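**Serkora · Planta de envases reutilizables de Pistby**
Hilo sobre la automatización del puesto de plegado

**1/** Desde enero, la línea de montaje de cajas de Pistby funciona con una célula robotizada en el puesto de plegado. Publicamos en este hilo la información que nos han pedido el personal, las familias y varias empresas clientes.

**2/** El puesto se dedica a convertir planchas troqueladas de plástico corrugado en cajas de transporte retornables. Hasta ahora, cada plancha se tomaba de la pila, se marcaban los pliegues a mano y se encajaban las solapas. La tarea se repetía durante todo el turno, con los brazos extendidos.

**3/** El servicio de prevención de la planta señaló este puesto como el de mayor carga para hombros y muñecas. La dirección y la representación del personal acordaron que fuese el primero en automatizarse.

**4/** La célula se ocupa de sujetar la plancha y presentarla para el plegado. El cierre final, la revisión de los encajes y la decisión de apartar una pieza siguen correspondiendo a las operarias y los operarios. 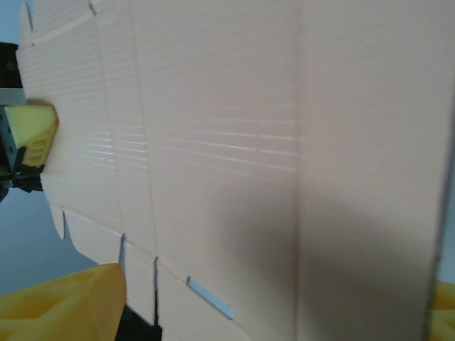

*Plancha troquelada de plástico corrugado, con sus pliegues y ranuras, junto a los dedos amarillos de la pinza. Puesto de plegado, Pistby.*

**5/** El material plantea dificultades propias. La plancha es ancha y flexible, y un agarre demasiado firme puede dejar huella en las acanaladuras. El ajuste de la presión ocupó buena parte del periodo de pruebas y se realizó con quienes conocían el comportamiento de cada formato.

**6/** Noémi Gál, responsable de la línea: «Las compañeras detectaban por el tacto una plancha mal troquelada antes de doblarla. Ese conocimiento tuvo que ponerse por escrito, y aún lo estamos completando».

**7/** En cuanto al empleo: la línea cuenta con 13 personas y mantiene las 13. No se ha extinguido ningún contrato con motivo de la instalación. El compromiso figura en el acuerdo firmado con la representación del personal.

**8/** Cambia, en cambio, el contenido del trabajo. Se han creado funciones de preparación de célula y control de calidad, con rotación entre puestos dentro del mismo turno. La categoría profesional de quienes asumen la preparación se ha revisado al alza.

**9/** La formación se imparte en horario laboral. Se han previsto 200 horas para el conjunto de la plantilla de la línea, incluidas las relativas a paradas de emergencia y acceso a la zona vallada.

**10/** Sobre la producción: el objetivo es de 1000 cajas por turno. La media actual se sitúa en 900. La diferencia obedece sobre todo a los cambios de formato, que todavía requieren detener la célula y volver a comprobar la posición de la pila.

**11/** Imre Bakos, delegado de personal: «El cansancio al terminar es menor. Nos preocupaba el ritmo, y por eso pedimos que la velocidad no pudiera modificarse sin informar antes al turno». Dicha condición se aplica desde la puesta en marcha.

**12/** Quedan asuntos abiertos. El personal del turno de noche ha solicitado más apoyo técnico presencial, y se han recibido quejas por el ruido de la aspiración. Ambas cuestiones se tratarán en la próxima reunión de seguimiento.

**13/** La célula no identifica a las personas ni mide su rendimiento individual. Los datos que conserva se refieren a ciclos, paradas y piezas apartadas, y pueden consultarse en el tablón de la línea.

**14/** La integración ha corrido a cargo de Psarras. La extensión del sistema a nuestro centro de Ondden está en estudio y no se adoptará decisión alguna antes de consultar a su plantilla.

**15/** El personal puede remitir preguntas y propuestas a través del buzón de la línea o de sus delegados. Las respuestas se publicarán en el tablón y, cuando sean de interés general, también en esta cuenta.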